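4.2 Grey throws and blankets in the shared living rooms

Figure 3. Soft grey fabric, a blanket or similar cloth.
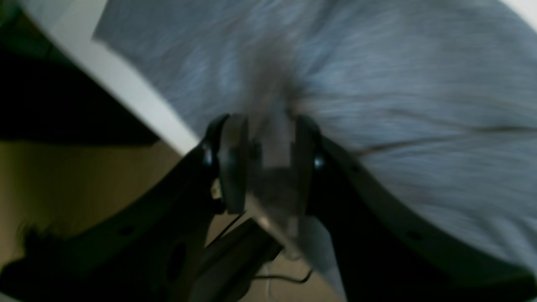
Of all the textiles that we recorded in the Kevik flats, the throw was the one that people found most difficult to place in a category. Bedding has a cupboard, towels have a rail, and clothes have at least a chair. The throw has no fixed home. In the diaries it appears on the sofa, on the floor, over the back of a dining chair and, in one household, inside the drum of a washing machine which was used for storage during the summer.

We asked the households to write down each occasion on which a throw or blanket was folded, moved or put away, and to say in a few words why they did it. The diaries ran for 30 days. In the Langat building the period began in November, when the heating had just been turned on, and this must be kept in mind when the two buildings are compared. Entries made before breakfast were often very short ("moved it", "same again"), and we coded them only by place and not by reason.

The most common reason was that a visitor was expected. The second was that somebody wanted to sit down. Cold was mentioned less often than we expected, also in Langat. Several persons wrote that they used the throw when they were tired, and they did not connect this with the temperature of the room. One participant in Dorkura put it like this: "I fold it when I am finished with the evening. If it is not folded, the evening is still going on."

The colour of the throws deserves a short remark. Grey was chosen again and again, and the participants explained it with words such as "quiet", "goes with everything" and "does not show the dust". The last explanation was disputed inside the same households. Two sisters who shared a flat in Dorkura gave opposite answers on the same page of their diary, one saying that grey hides hair and crumbs and the other that it shows every white thread. We did not try to settle this question by measurement.

Folding itself followed a small number of patterns. A throw was folded in half and then in 3, so that the fringe or hem was turned inwards, or it was folded lengthwise and laid over the arm of the sofa. A third pattern, which we call the loose drop, means that the cloth is lifted by the middle and let fall over the seat. Bandara, who coded the diaries for this part, first counted the loose drop as "not tidied". After the second reading she changed it to a separate code, as the participants themselves described it as tidying and were satisfied with the result. This change affected 50 entries, most of them from Kevik.

Thick blankets were treated differently from thin ones. They were folded fewer times, as the pile became too high to stand by itself, and they were more often left on the floor beside the sofa. The diary sheet had no line for thickness, and our information on this point comes from the closing interviews only. For the same reason we cannot say if the weight of the blanket or the softness of its surface was the more important factor.

Storage baskets were offered to the households in the Zurunetti courtyard flats at the start of the study. They were used during the first days and then mostly filled with other things, such as magazines, chargers and children's shoes. The throws went back to the sofa. In the interviews the participants did not regard this as a failure of the basket. They said that a blanket should be within reach of the hand, and that a thing in a basket is already half put away. We return to this idea of reach in Section 5, where the same argument is made for cushions.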